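Vergilbte Wäsche wieder hell bekommen

Wer wie ich die halbe Aussteuer der Großmutter geerbt hat, kennt das bestimmt: Man freut sich auf die schönen alten Stücke, macht den Schrank auf, und alles hat diesen gelblichen Ton angenommen.

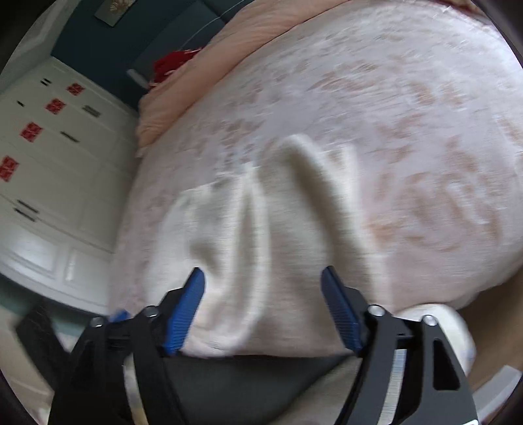 Meistens stecken alte Waschmittelreste dahinter, manchmal auch Hautfett, das beim letzten Waschen vor dem Weglegen nicht ganz herausging. Bei Baumwolle und Leinen lässt sich da zum Glück viel machen, und teuer ist es auch nicht (Seide und Wolle bitte auf keinen Fall so behandeln!).

Was ihr braucht

Sauerstoffbleiche ohne Chlor, also das Pulver, das man in jeder Drogerie bekommt
Eine große Wanne oder die Badewanne
Einen alten Kochlöffel zum Rühren
Gummihandschuhe

So geht's

1. Zuerst alles einmal ohne Waschmittel durchspülen. Ich habe das früher immer ausgelassen und mich dann über den Schaum gewundert.

2. 10 Liter Wasser mit 50 Grad in die Wanne geben und das Pulver nach Packungsangabe darin auflösen. Rührt ruhig etwas länger, bis am Boden keine Körnchen mehr liegen.

3. Die Wäsche hineinlegen und gut untertauchen. Was oben herausschaut, bleibt gelb, und dann habt ihr hinterher einen schönen Rand. Bunte Stickereien vorher an einer versteckten Stelle testen.

4. Sieben Stunden ziehen lassen, am bequemsten über Nacht. Meine Freundin Eulalia schwört darauf, zwischendurch einmal zu wenden, und ich mache es ihr inzwischen nach.

5. Normal waschen, aber ohne Weichspüler, und wenn es das Wetter erlaubt, draußen in der Sonne trocknen. Im April hänge ich immer die ersten Stücke in den Garten, das ist für mich der eigentliche Frühlingsanfang!

Bei hartnäckigen Fällen dürft ihr das Bad ruhig wiederholen. Und bitte erst wegräumen, wenn wirklich alles durchgetrocknet ist, auch die Säume und Knopfleisten.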